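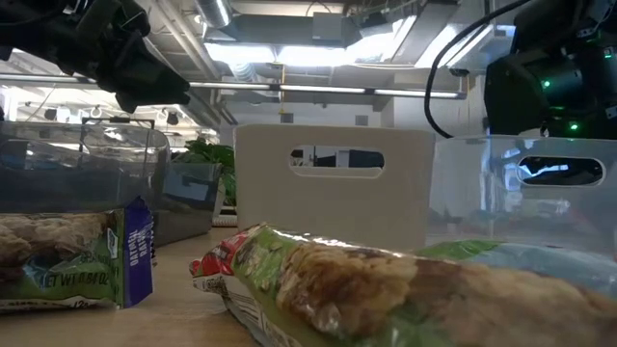
Flirkon Notes, Issue 20, p. 3

Getting a grasp planner to cope with shiny wrappers

If you've ever pointed a depth camera at a snack bar, you'll know the feeling. The point cloud comes back looking like a moth got at it. Glossy plastic throws bright streaks all over the place, the depth goes missing exactly where you want to put a finger, and the planner cheerfully offers you a grasp on a bit of thin air. I've spent most of September on this (oatmeal bars, mainly, and I'm thoroughly sick of them) so here's what I do now.

I'm using Pranosero for planning and our own Zitilside node for the camera side, but any setup that lets you get in between the two will do.

Step 1. Mask first, depth second. Run your segmentation on the colour picture and get a clean outline of each wrapper. Green packet on a pale wooden table is about as kind as it gets, so don't be too pleased with yourself yet. Try it with packets near the clear bins as well, where reflections love to turn into extra objects.

Step 2. Throw away the bad depth. Inside each mask, drop every pixel brighter than your glare limit, then drop anything that sits below the table. I had one packet go from 3,000 points down to 1,611, which felt brutal, but the ones left were good!

Step 3. Fit a simple box. Don't try to mesh the crinkles. Take the outline, take the middle value of the depth you kept, and make a flat box out of those. Pranosero wants the box in the table frame, so convert it before you publish (I forgot, twice).

Step 4. Put the bins in by hand. Clear plastic is hopeless for depth, and the camera looks straight through it. I measure each bin once and add it to the planning world as a solid block with an open top. Leave the handle cutouts out of the model altogether and let the planner treat the walls as whole.

Step 5. Limit the approach. Ask for grasps across the short side of the packet only, coming from above, and allow up to 20 tries before giving up and taking a new picture. Moving the camera a touch shifts the streaks, and the second picture often fills in what the first one lost.

Step 6. Play it back slowly in Sembiring before the arm moves. Watch the wrist and the cable near the bin rims, as the cable isn't in the collision model unless you add it. Mine's a fat chain of capsules. Ugly, works.

If your boxes come out tilted, check the table plane before you fiddle with anything else. I lost a whole Friday to that one. See-through packets are still beating me, so if you've got a trick for those, please send it over.

We use cookies to remember your settings and count visits. Accept all | Manage choices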